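Onville Hand-Held Gripper, Thin-Film Kit

The thin-film kit is a variant of the standard Onville hand-held gripper, set up for recording demonstrations on bags, wrap and other clear, limp material. It uses the same two-finger linkage and wrist camera mount as the base model. The fingers carry blue ridged pads, and recordings load into the Ganudow training tools without conversion.

Clear plastic is hard for policies trained on rigid objects. The outline of a bag changes with every touch, highlights move with the camera, and objects behind the film show through it. A policy that looks for a stable edge tends to close on a reflection or on nothing.

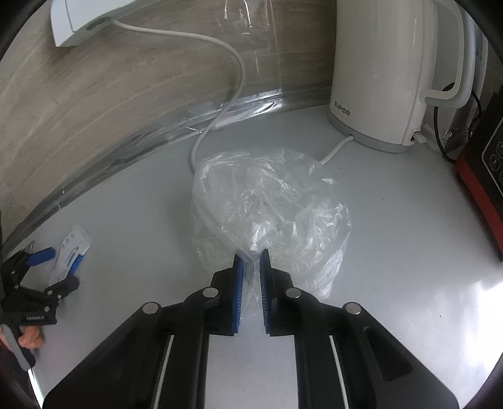 The recommended method is to approach a fold with the jaws open, one finger on each side, and close only when the fold sits between the pads. Operators hold this position for a short pause before closing. The pause gives the model frames in which the fold and both pads are in view together, and these frames carry most of the useful signal.

Method and results

The method was tested at the Idgate lab on kitchen counters with ordinary clutter left in place. The training set held 1813 demonstrations, recorded by operators working with two grippers, one per hand. A further 278 were discarded for lost tracking or an occluded camera.

Two policies were compared over 508 grasp attempts, split evenly. The policy trained with the pause made fewer empty closures and needed fewer second tries. Most remaining failures fell into 3 groups:

Closing on a highlight
Catching a cord or other object along with the film
Pinching too little material, so that the bag slipped on lift

The gain was smaller on bags pulled flat against the counter, where there was no fold to straddle. For these, record a short sideways push first — it raises a ridge — and keep the push and the grasp in one episode.

In the kit

Gripper with ridged pads fitted
Spare pad set
Camera mount
Calibration card

Pads are also sold separately and fit the Savolainen adapter plate. Replace them when the ridges wear smooth at the tip, and recalibrate the jaw opening after each change.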